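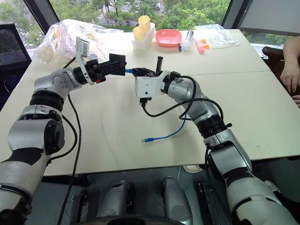 Gotemell to Open Second Furniture Repair Workshop in Goltthorpe

GOLTTHORPE, October – Gotemell will open a furniture repair workshop on Oshima Street next month, its second site in the region. The shop will employ 4 people and take in up to 80 pieces a month, mainly chairs and tables.

"Customers have been driving in from Goltthorpe for years," said Kenta Mizuno, head of repairs. "This saves them the trip."

The workshop will also stock Gedero wood oils and replacement hardware. Drop-off opens at 8 a.m. Repairs carry a 2-year warranty.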